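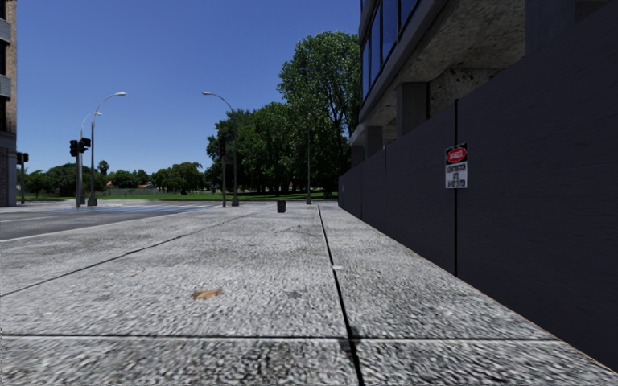
Womside route, simulated footway beside the hoarding, looking towards the park.

August, 14:10. Notebook entry, delivery robot conduct rules, hoarding section.

Purpose: to settle the wording of the rule on travel beside construction boundaries before the Brernach review.

The draft requires a lateral clearance of 80 cm from any hoarding and a speed limit of 1000 mm/s while alongside it. Costel Atanasov asked whether the limit should apply only where a warning sign is posted. It was agreed that it should not. The DANGER sign on these panels is small, and a rule that depends on reading it would fail whenever the sign was missed. The boundary itself is to be the trigger.

Slab seams, stains and leaves are not to be classed as obstacles. The short dark object ahead, bollard or bin, is to be given the same clearance as any fixed item. Yordanov's planner currently treats the two classes alike; ticket 13 refers.

Kerb side: no agreed figure. The Fallis text gives a distance for vehicles on the carriageway only and should not be quoted for footways.

Actions: redraft clause on boundaries. Repeat the 200 runs with the sign removed from the model, all other settings unchanged. Log every stop, including those cleared without an operator. C.A. to check the clearance measurement is taken from the body and not from the wheel.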